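Sallwood folding table, white top: my review after one year

I bought the Sallwood table last July, when we moved to a smaller apartment and the old dining table did not pass through the door of the kitchen. I wanted something that I can fold in the evening and put against the wall. I looked at many tables and read many reviews, and most of them were written on the first day, when everything is still new. So I waited one year before writing mine.

I use the table for eating, for sewing and for my work on the computer. It stands open more hours than it stands folded, which I did not expect when I bought it.

Delivery and assembly

The box came at 8 in the morning and it was heavier than I thought. One person can carry it on a flat floor, but for the stairs you need two. Inside there is the top, two pairs of legs, a cross bar, a bag with the screws and a paper with drawings. There is almost no text on the paper. For me this was good, as drawings are the same in all languages, but drawing number four is wrong. It shows the cross bar with the holes up, and the holes must look down. I mounted it like the drawing and had to take it off again.

The whole assembly took me 30 minutes, and this includes my mistake. The key that comes in the bag is made of soft metal and its corner became round on the last screw. If you have your own key, use that one.

The height

The top is at a normal height for a kitchen chair. For typing it is a little too high for me, and I am not a tall person. I solved it with a cushion. The feet can be turned to make the table higher but not lower, so please measure your chair before you order. My kitchen floor is not straight, and with the feet I could remove the wobble completely.

The folding mechanism

This is the part where cheap tables are usually bad. I had before a Pindine table, which cost half of this one, and after some months its hinge was so loose that I was afraid to put a pot of soup on it. The Sallwood has a lock on each side, and both make a clear click. In the first weeks the locks were very stiff and I needed the palm of my hand to press them. Now they move easily and still hold well.

I fold the table almost every evening. In one year this makes more than 300 times, and the hinges have no play. The maker promises 1,000 foldings in the booklet, so ask me again in two more years.

One warning for families with small children: between the leg and the top there is a narrow place where a finger can be caught. The locks do not protect against this. We made a rule that only adults fold the table.

The surface

The top is what I was most worried about. A white surface looks nice in the shop, but at home everybody drinks coffee and cuts bread. I was told by two friends that I would be sorry for choosing white. I am not sorry, with some conditions.

Coffee and tea come off with a damp cloth, also the next morning. Tomato sauce is no problem if you wipe it the same day. Turmeric is a problem. I left a spoon with curry on the table one night and the yellow mark stayed for weeks, and baking soda with a little water made it weaker but did not remove it. In the end it went away slowly by itself, maybe from the sun near the window. Ballpoint pen goes off with alcohol. Scratches are difficult to see from the side and a little easier to see from above, when the lamp is on.

Do not use the rough side of the sponge. I did it once in a corner, and this corner is now less shiny than the others.

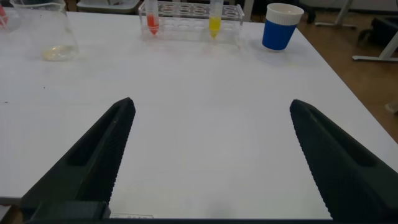

What the seller says and what I found

On the page of the shop Kodikara, where I ordered, it is written that the table takes 34 kilograms. I did not test this limit, and I think it is a careful number. My sewing machine is heavy and it stands on one end while I work at the other, and the top does not bend. When the machine runs fast there is some vibration, and a cup of water will show small waves. A thin rubber mat under the machine helps a lot.

The page also says "silent feet." They are silent on wood. On tiles they make an ugly noise when you pull the table, so I put felt under them. The felt must be changed from time to time – it collects hair and crumbs.

I wrote one time to the customer service because a plastic cap for the leg was missing. They answered after two days, they were polite, and a new cap came in an envelope without cost.

Price and other choices

I paid 795, with delivery included. It is a lot of money for a folding table and I thought about it for a long time. The Jarnasdale model is cheaper and also a little lighter, and I tried it in the shop. Its top is pleasant to touch, but the legs stand so close to the corners that I hit my knee each time I sat down. If you only need a table for guests two times in a year, I think the Jarnasdale is enough. If you will fold and open the table each day, I would pay the difference again.

Good points

The locks are strong and did not become loose.
The feet can be adjusted for a floor that is not straight.
The surface is easy to clean after normal meals.
Spare parts are sent quickly.

Bad points

It is heavy to carry on stairs.
One drawing in the instructions is wrong.
Turmeric leaves a mark for a long time.
The top cannot be made lower.

My rating is four stars of five. I take one star away for the instructions and for the place where fingers can be caught. I have read that a version with a gray top will come, and for a kitchen where people cook with curry often, I would wait for that one.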